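Undwood household exchange opens for six weeks in October

UNDWOOD – Isance, the shop for used kitchen goods, invites residents to bring the pots, cookers and small things which they do not need anymore. The exchange takes place every Wednesday in the Christodoulou building, from 3 to 6 p.m.

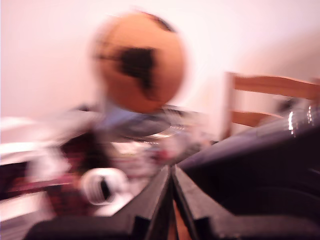 Leveo asked if decorative objects are also welcome, or only things for cooking. They are welcome, provided that one person can carry them.

Last year 1000 articles found a new home through the exchange. Most of them were pots with lids, and this year the tables for cookware will be longer.
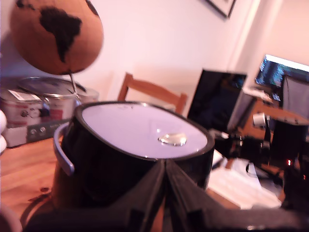
Visitors pay no entrance. Each household may take up to 50 pounds of goods, and cookware should be clean when it is delivered. A lid must come together with its pot – single lids cannot be accepted.

Electric devices such as rice cookers are received at a separate table.

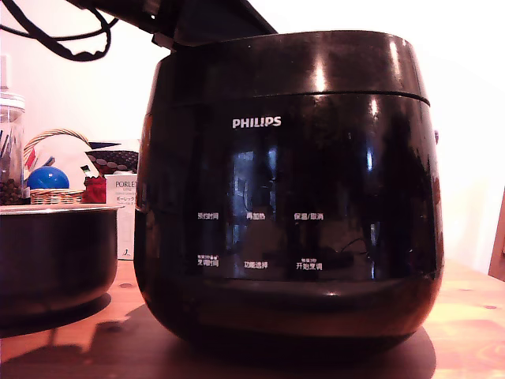

Please bring the power cord and, if you still have it, the instruction booklet in any language. Goods which remain after the last day will be kept by Isance for its shop.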